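Workshop notebook, Akitz training room: interval block and the rowing machines
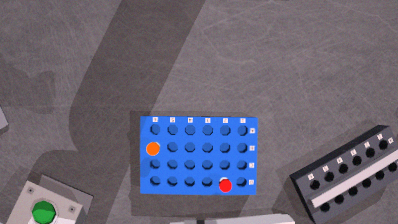 Kenna Baird

August, entry after the morning group

I write this first for myself and second for Kenna Lamont, who takes over the room when I am away. Please excuse if some things are obvious for you.

Interval block, week 4. The plan was 30 seconds of work and 30 seconds of rest, 6 rounds, on the rower, then the same on the step. In the first two weeks this was good. Now the people who come before work are too fast in round one and too slow in round five. I looked at the distances in the log and the drop is bigger than in week 3. I think the rest is too short for the rower but correct for the step. On the step nobody complained and the pulse came down well between rounds.

Change from the next session: rower 30 seconds work, 45 seconds rest. Step stays as it is. I do not want to change both things in one time, then we will not know which one helped.

Rower 2 is again showing less distance than rower 1 for the same effort. I did the test on myself before the group arrived. Same damper setting, same stroke rate of 24, two minutes on each, five minutes of rest between. Rower 2 gave 6 percent less. I repeated in the opposite order, with the same result, so it is not my tiredness. I opened the cover on the fan side and cleaned out the dust. There was a lot of it, mostly behind the mesh. After cleaning the difference was smaller, but I only made one test and I was already tired by then, so do not trust this number. Somebody else should repeat it with fresh legs.

The chain on rower 2 makes a small click at the end of the return. I put oil on a cloth and pulled the chain through it. The click is still there. Maybe it comes from the handle joint and not from the chain. I wrote to Guthrie for the service, they have the maintenance contract. No answer yet.

For the log: until rower 2 is checked, please do not compare one person on two different machines. Write the machine number beside every result. In the old pages this is missing and I spent a long time guessing.

Ivex pulse straps. Three of the straps lose the signal when the person lies down for the floor part. When they stand up the signal comes back after some seconds. I tried with water under the contact, with gel, and with the strap one hole tighter. Tighter was best, but two members said it is not comfortable to breathe, and I agree with them. For the floor part we will use the count by hand at the neck, 15 seconds times four. This is less exact but everybody can learn it, and some of them like to do it.

The batteries are changed in all straps. The old ones are in the box by the door and must go to the recycling.

Plerotness sheet. This is the name of the short mobility routine which Kenna L. wrote in spring, in case a new colleague reads this. I tried it as the warm-up and not as the end part. Results from my side:

Hips: better at the beginning. The first squats looked deeper and the heels stayed down.
Shoulders: no difference that I can see.
Long calf stretch: I took it out of the warm-up and put it back at the end, people were cold and did not like to hold it.

Total time is now eight minutes. It was eleven. The 6:30 group needs this time very much, they have to leave at the hour and they were always skipping the cool-down.

One question for Kenna L.: on the sheet it says "slow return" for the hip hinge, but you did not write how many seconds. I used three. If you meant something different please correct it on the sheet in pen.

Locker code for the small equipment is changed to 1936. The long bands go on the left hook and the short loops on the right. I found one green loop with a small tear close to the seam and threw it away. We need two new ones in the same resistance.

To do:
Repeat the rower test, other person, both orders
Call Guthrie if no mail comes
Order the green loops
Print the new Plerotness sheet after the correction
Ask Ivex if there is a wider strap

Added in the evening, 7:40: Guthrie answered. They can come next week but they want the serial number of rower 2 first. It is under the rail at the back foot and you need a lamp to read it. I will send it tomorrow before the first group.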